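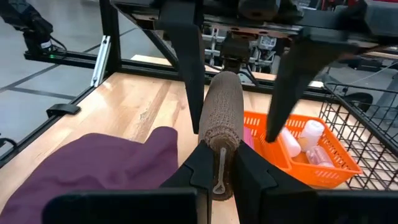

Right, I finally watched Lindska last night and I have thoughts, so settle in, this is going to be a long one. Spoiler-free for the first half, I promise!

If you've missed all the fuss, it's a slow, snowy ghost film set in a village that's been emptied out for a reservoir. One woman stays behind to look after the church. That's pretty much your lot for plot and I think it's best going in with no more than that.

I went in grumpy. The trailer made it look like every other "woman walks down corridor with a lamp" film and I've seen about 800 of those. (I have seen so many lamps.)

But the first half hour got me completely. There's hardly any talking, just her doing chores, and you start watching the windows behind her without being told to. My tea went stone cold.

It's 105 minutes long and I'd say it earns most of them. There's a saggy bit after the priest turns up where they go over the same argument again and again, and I did check my phone. Sorry, priest.

Somebody asked if it's properly scary or just "sad scary". Bit of both? There are two big jumps and I yelped at one of them loud enough that next door's dog started barking.
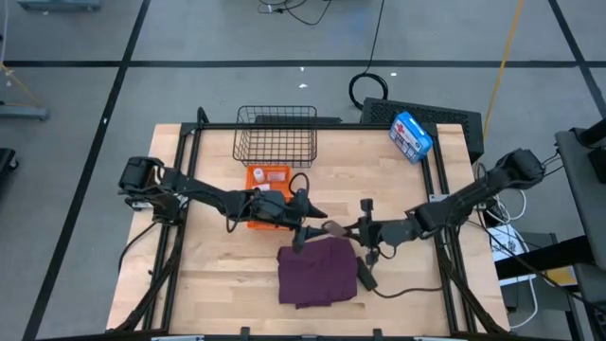
Posted by Eilidh Matheson

OK back, had to put the dinner on. Where was I. The sound!

Please, please watch this with decent speakers or headphones. There's a noise the ice makes that keeps coming back, and by the end I was dreading it more than anything on screen. I tried playing a bit of it through my laptop this morning to show my sister and it was just a sort of creak. Not the same film at all.

She wasn't impressed, by the way. She wanted to know why the woman doesn't just leave. WELL. If she left there wouldn't be a film, would there.

Acting-wise it's nearly all on the lead and she's brilliant. She has this way of stopping in the middle of a job as if she's forgotten what her hands are for. I've rewound the bread scene three times now.

The lad who plays the surveyor is less good. I never believed he'd surveyed anything in his life. He holds the map like a takeaway menu.

A few of you are comparing it to Trastura, and I can see why, what with the snow and the church bells. I liked Trastura but it explains itself to death in the last ten minutes. Somebody literally sits down and reads out a diary! Lindska leaves you to get on with it.

That said, I do think it could have explained a tiny bit more. I'm still not sure what the goat was about. If you know what the goat was about, my replies are open.

RIGHT, spoilers from this point on. Mute me, scroll past, go and have a biscuit.

So the bell. We hear it ring from under the water and she's the only one who looks up. I took that to mean she'd already drowned and the whole film is her going round and round doing the same chores. My sister (who claims she wasn't watching) says no, it's the surveyor who's dead and that's why he never takes his coat off.

And now I can't stop thinking about his coat. He doesn't take it off! He's sitting right by the stove and he doesn't even undo a button!

Does he eat anything? I don't remember him eating anything. She puts the soup down in front of him and then we cut to the yard. Oh, that's clever. That's really annoying.

I may owe the surveyor lad an apology about the map.

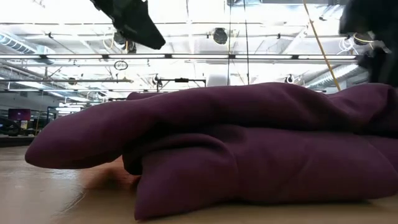

Eilidh Matheson

Update: several of you have now told me he does eat, there's a bit of cheese in the kitchen scene. So either ghosts can have cheese or we're back to my drowned theory. I'm happy with my drowned theory.

Someone else reckons they're both dead and the priest is the only living person in it, which would at least explain why he goes on so much.

The very last shot though, with the water coming up over the step and her just moving the chair back a bit. I had a proper lump in my throat. Then the credits come up with no music at all and I sat there in the dark like a lemon.

Would I watch it again? Yes, but in daylight, and with a notebook for the coat business.

Score, because you always ask: four out of five. It loses one for the priest argument and for the goat, half each.

For anyone asking where it's on, I caught it at the Powell, the little two-screen place up the hill from the station. They've only got it for a few more nights and the late showing starts at half nine. Take a jumper, the heating in screen 2 is a rumour.

There were 28 of us in there, I had a count up while the adverts were on, and not one person left before the lights came up. I've seen Powell crowds walk out of much cheerier films!

Next on my list is Soltix, the one with the lighthouse and the twins. It's out in August and I'm trying not to read anything. If you've seen a preview, keep it to yourselves please, especially you lot who ruined the last one for me.

Also taking suggestions for something gentle to watch tonight. No snow, no bells, and definitely no goats. My sister's choosing otherwise and she'll only put the baking on.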